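Hedgate Teaching Laboratory - Progress report to the Obura Fund
Prepared by Peiyu Lei
6 October 2018

1. Bench and glassware

The small-scale bench in room 14 is now in regular use. This was the main item left open in our February report. The work done on it is mostly the handling of dry solids: weighing out, transfer through a funnel into a small flask, and cleaning up. 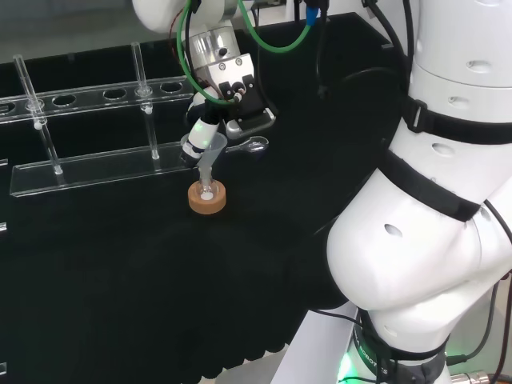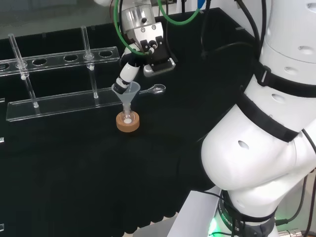 The small-scale bench: flask and funnel on the cork ring, with the spatula spoon and the clear test tube rack.

The flasks we chose do not stand up by themselves, so each one is issued with a cork ring. We bought the rings from Skirkoma along with the spatulas. Two sizes were ordered and the larger one has hardly been used. We would order only the smaller size next time.

The acrylic racks replaced the old wire ones. They are easy to wipe down and the tubes can be seen from the side. The drawback is that they scratch. Two racks have already gone cloudy on the base plate after being cleaned with the wrong pads, and a note about this has been added to the bench sheet.

The bench tops are black, and white powders show up well against them. Spills get noticed and cleaned up sooner than they did on the old gray tops.

2. Spending

The glassware and small tools came to $153 per set, against $149 in the original budget. The difference is the price of the funnels, which went up between the quote and the order. We covered it from the consumables line and are not asking for more money. Delivery from Eltik was late by three weeks and one box arrived with broken flasks. Eltik replaced them at no charge.

3. Use so far

The bench has been booked for 55 sessions since it opened. Most were solids transfer and simple solution work. Struan Urquhart keeps the booking sheet and has asked that sessions be made longer, as the last part of each one is lost to washing up. We have tried this with the afternoon group - it means one fewer session per day, but the glassware goes back clean and dry. We plan to do the same for the morning group.

Losses have been lower than planned for. Test tubes are still the item most often broken, usually at the sink.

4. Problems

Powder clings to the inside of the funnel when the air in the room is dry. Tapping the rim clears most of it. For weighed amounts we now ask users to weigh the flask before and after, and to record that figure in place of the amount on the paper.

Storage is still short. The racks are kept on an open shelf above the sink and need to be moved. A closed cabinet was in the first plan and was dropped to save money. We would like to discuss putting it back.

5. Next period

- Move the racks to a dry shelf or cabinet.
- Order spare test tubes and small cork rings.
- Rewrite the bench sheet, with the weighing steps on the first page.
- Send the full list of receipts to the Fund with the next report.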